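Skip to main content
Home > Student Projects > Summer Reports
Teaching Two Hands to Tidy a Table: Gathering Examples with Hand-Held Grippers
Final report, Plivora project group
Posted 21 July 2020

Summary

Our project set out to gather examples for a learning system that will someday tidy a cluttered table with two arms. We didn't build the arms and we didn't train the final model. Our part was the examples: people doing the job by hand, with a pair of gripper tools, while a camera on each tool recorded what it saw. By the end we had 1,218 usable recordings, plus a much better idea of what makes a recording usable. I wrote this report for the group, and I've tried to leave in the parts that went badly, as they taught us the most.

Why we chose this job

We started in February with a list of possible tasks. Folding towels was on it, and so was pouring water (quickly dropped!). Tidying won because it has so many small decisions in it. Do you lift the bottle out first or shift the box over? Do you hold the tray steady with one hand while the other one works? A person answers these questions without thinking, and we wanted that kind of answer in the data.

We also liked that the objects could be ordinary. Cardboard bends, plastic wrap crinkles and shines, and a round bottle rolls when you touch it in the wrong place. A set of clean wooden blocks would have been easier for us and a lot less useful for whoever trains on this later.

How a session works

Each session follows a card. The card gives a starting layout in loose terms ("container near the front, small items inside, larger items at the back") and one goal. The person holding the tools reads the goal out loud, starts both recordings, closes and opens each gripper once so that we can line up the two videos, and then does the job at a normal pace. When the goal is done, they open both grippers, pull back from the table and stop.

We set a limit of 60 seconds for one recording. In the first version of the plan there was no limit, and people kept going back to straighten things that were already fine. That is very human, but it fills a recording with motion that has nothing to do with the goal.

The cards came from a little program we named Dolisport. It shuffles layouts and goals so that the same pairing doesn't come up over and over. I was very proud of it until we noticed it had been giving us nearly the same five layouts for two sessions in a row. The fix was one line of code. Finding that line took an evening.

Working around the tray

The open cardboard tray was the hardest thing on our cards and also my favorite. Its walls get in the way of the grippers, so you have to come in from above or reach across an edge. Steadying it is a skill of its own. One finger goes outside the wall and the other goes inside, and the pads close on the cardboard between them. Squeeze too hard and the wall folds. Squeeze too little and the whole tray slides as soon as the other gripper touches something.

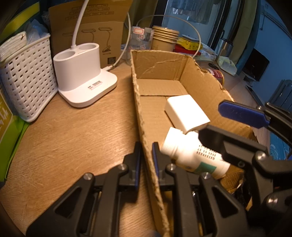 Getting two tools to share a small space took practice. In early sessions the tools bumped into each other all the time, and our first reaction was to throw those recordings out. Later we changed our minds about the light bumps. If the person recovered smoothly and finished the goal, the recording stayed in with a note. A learning system that has only ever seen perfect runs has no idea what to do after a small mistake, and small mistakes are going to happen.

We did throw out recordings where a hand reached in to help. It's surprisingly hard to resist! A bottle starts rolling toward the edge of the table and your free fingers are moving before you know it.

Checking and labeling

Every recording was watched by someone other than the person who made it. The checker marked the start, the end, the goal and whether it was reached. We used four labels: clean, recovered, incomplete and reject. The first two make up the usable set.

The labels sounded clear when we wrote them, and then we tested ourselves. Two checkers labeled the same small batch and disagreed on 14 recordings. Almost all of those came down to "recovered" against "incomplete" – if the object ends up in the right place but on its side, is the goal reached? We settled on yes, unless the card says upright, and rewrote the label guide with that rule at the top. After that, checking went much faster and there was a lot less arguing.

What went wrong

Lining up the two videos was our biggest technical problem. The open-and-close signal at the start works well only if both grippers can be seen or both move at the same instant. We lost 18 recordings before we added a spoken count to the routine.

Shiny packaging was another headache. Plastic wrap changes its look with every small turn of the camera, and our tracking software, Weltent, sometimes lost its place when wrapping filled most of the view. Moving a little slower at the start helped, and so did keeping plenty of other things on the table for the software to hold on to. I would never have guessed that a messier table could give steadier tracking.

The last one is on us. We named files by hand for the first few sessions. Please don't do this.

What we would do next

The Yeh workshop, where we did the building and repairs, has offered us bench space for another term, and we already have a wish list. Softer pads in a second thickness would let us compare grips on thin cardboard. We'd like more left-handed recordings too, as nearly all of ours have the right hand doing the fine work. And we want to write cards with two goals in a row, so that the first choice affects the second.

The label guide, the card program and the checking sheet are all in the project folder for the next group. Start with the label guide, and read the notes on the "recovered" recordings before making any of your own.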